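Work Tables and Partitions: Frequently Asked Questions

Clakside rents tables, partition panels and small carts for workshops, classes and project rooms. The questions on this page come up most often when people book for the first time. Last updated 8th December.

What comes with a standard table booking?

A white-topped table, one partition panel with its two posts, and a pack of cover paper. Chairs are booked separately. Carts are optional and can be added up to the day before delivery.

Which table should I choose?

The Ikton is the larger of our two tables and suits anyone working with equipment on one side and paper or parts on the other. The Berel is narrower and fits against a wall. Both have the same white top. If you plan to clamp or fix anything to the table, choose the Ikton and tell us when you book.

Can I fix a pole or stand to the tabletop?

Yes, on the Ikton only. Please use a pad under any clamp and do not drill. Anything tall should go up before the table is covered, so the paper can be laid in front of it.

Do I have to cover the table?

Only if you are using ink, glue, paint or anything with sharp feet. Many people cover the front half and leave the back bare for boards, cables and boxes. That works well and uses less paper.

How do I get the paper to lie flat?

It comes folded, so expect a crease down the middle for the first day or so. Roll it loosely against the fold and leave it for an hour before laying it. Small wrinkles do no harm unless you are drawing or measuring on it. Tape at the corners with paper tape – packing tape leaves a residue on the white top and we charge for cleaning it off.

Can I mark positions on the paper?

Yes. Pencil or a fine pen is best. Felt markers go through to the table. If you need the same marks on a new sheet, lay it over the old one and trace them before you throw the old one out.
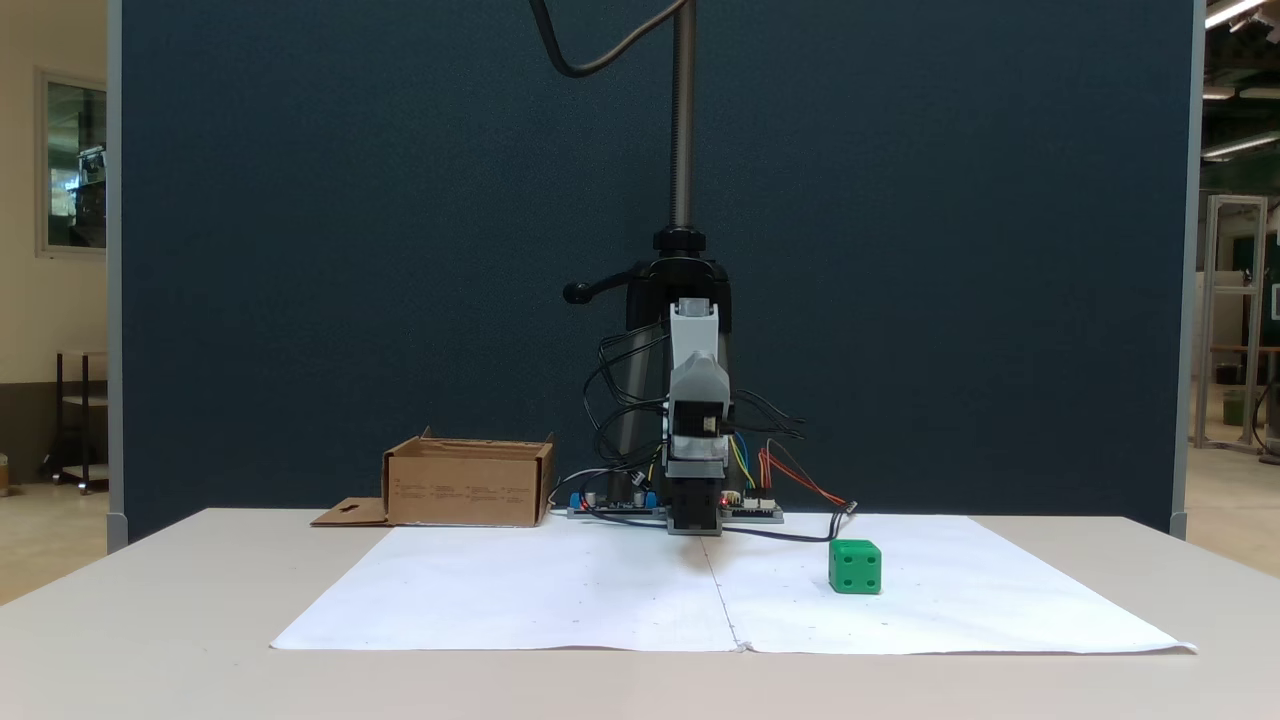 White table with cover paper at the front and a navy partition behind.

What colors do the partitions come in?

The Sima panel comes in navy blue or light gray. The posts are light gray with either color. Navy is the usual choice for a plain background behind a table, and it shows dust more than the gray does. Wipe it with a dry cloth.

How much space does a panel need?

Leave 2 feet behind it so the posts can be reached. It should not lean on a wall or be pushed up against a window. Panels can be joined in a row, up to 3 in a straight line. For a longer row, ask us for corner feet.

Where should small parts go?

A low cardboard box at the back or side of the table is enough for most people. Fold the flaps down flat or cut them off, so they don't get in the way of your hands. We can supply flat-packed boxes with the table, and you can keep them.

What about cables?

Run them toward the back edge where you can. A cable that has to cross the top should lie flat and stay off the paper, or it will drag the sheet when someone pulls on it. We do not supply power strips.

Can the cart be left under a window?

Yes, if it does not block a door or a heater. The carts are on wheels and are not meant for sitting or standing on. The weight limit is 70 pounds, spread evenly.

How do I clean the table at the end?

Lift the paper by two corners and fold it inward so that scraps stay inside. Wipe the top with a damp cloth and a little dish soap. No scouring pads. Tell us about scratches or burns when we collect – a note on the form is fine.

Can I keep the furniture longer than I booked?

Usually, yes. March is our busiest month and extensions are not always possible then. Call extension 1115 with your booking reference, at least two working days before collection.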